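Nollanex Two-Jaw Gripper for Laundry and Linen Work

The Nollanex is a two-jaw gripper for folding and sorting soft goods: blankets, bedspreads, trousers, knitwear. Cumance builds it for commercial laundries and for housekeeping teams in serviced apartments. It comes in 2 versions, one for arm mounting and one with a hand grip, so staff can show the arm a fold before it has to do one alone.

Soft pads on the fingertips take hold of cloth without snagging seams. The jaws move on open linkages joined by pins, and a worn pad can be changed on the floor in 3 minutes.
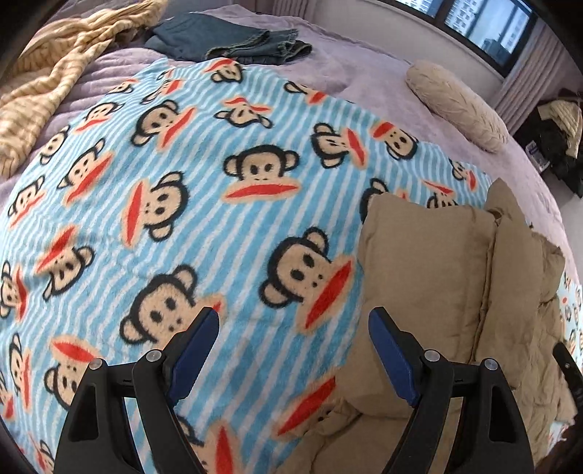
Mixed items are the usual trouble. Fleece bunches up, denim is stiff at the seams, and a printed blanket can hide its own edge. The Akari control software stores a separate grip setting for each kind of cloth, and the operator picks one from a list or lets the arm choose.

What changes for staff

At the Ofori laundry, the arm took over flat folding on the evening shift. The people who used to fold now check for stains, pair up orders and teach new items with the hand grip. Training takes 2 shifts. There is less reaching across tables – and more standing at the screen, so plan for a stool.

Pace is set by the operator. Anyone at the station can stop the arm with the foot switch.

Details

Weight, hand grip version: 525 g
Pads: sold in sets of 15
Supplied with: mounting plate, spare pins, printed guide

Orders placed by Thursday noon ship the following week.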